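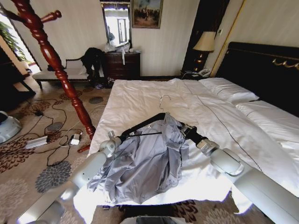

Student Living / Halls Equipment / Bedding & Linen

Udumska Residence Bedding Set

The Udumska set is made for university halls, college houses and short-stay student rooms. It is sold by Lirkent to accommodation offices and student unions, and in smaller numbers to students ordering direct before they move in.

Each set contains one duvet, one pillow, one mattress protector, one fitted sheet, one duvet cover and one pillowcase. It comes in a zip bag with a card slot on the front, so that the room number can be written on before the bags go out to the buildings. The bag folds flat and can be kept for the end of the year.

Sizes

Twin, twin XL and full. Most halls built before the last round of renovations take the twin. If you aren't sure, measure the mattress and leave the frame out of it. The fitted sheet has deep corners and will go over a mattress with a topper on it. The full size ships with two pillows and two pillowcases.

Fabric

The cover, sheet and pillowcase are a cotton and polyester blend with a thread count of 200. We also tried a higher count for the Sitovcombe order, but it took longer in the dryers and the housing office asked us to go back to the standard one. The duvet has a hollow fiber fill and is sewn in boxes to keep the fill from sliding to one end. There is no down or feather in any part of the set.

Colors are white, slate and dark green. White is kept in stock all year. Slate and green are made in two runs and may sell out by late summer.

Washing

Wash the cover, sheet and pillowcase warm and tumble dry on medium. The duvet needs a large drum. Coin laundries in older halls often have small machines, and a duvet forced into one of those will come out with soap still in it. The mattress protector can be washed up to 40 times before the backing starts to wear. Do not iron the protector. Bleach will take the color out of the slate and green covers.
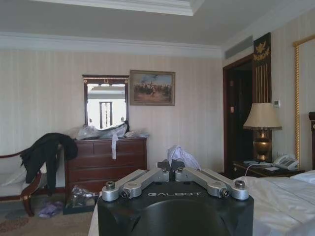 Ordering for a hall or department

The minimum trade order is 20 sets. Sets can be mixed by size but not by color within one carton. Orders are packed by building if you send us a room list, and the list can be a plain spreadsheet with building, floor and room. Please do not send student names. We don't need them and would rather not hold them.

For fall move-in, room lists should reach us before the end of June. Changes after that are possible but the sets will arrive loose and your own staff will have to sort them. International arrivals and summer school orders are handled separately, so mark these on the form.

In March we finished a delivery of 213 sets to the Papadakis building at Sitovcombe, which houses first-year and exchange students. Apostolos Politis, who runs the residence office there, asked for the card slot to be moved from the side of the bag to the front. All bags are now made that way. Older bags with the side slot are still being sent out with replacement duvets until they are used up.

Returns and spares

Unopened sets can be returned within one term of delivery. Opened sets can't be taken back unless there is a fault. Pillows, protectors and single sheets can be bought on their own, and trade customers usually add a few of each to cover losses through the year. Spare zip bags are also available.

Students ordering one set should have it sent to the hall's mail room and not to the room itself. Check the mail room's opening dates first, as many will not accept parcels before move-in week.

Page updated 25 April 2025

4 comments
20 shares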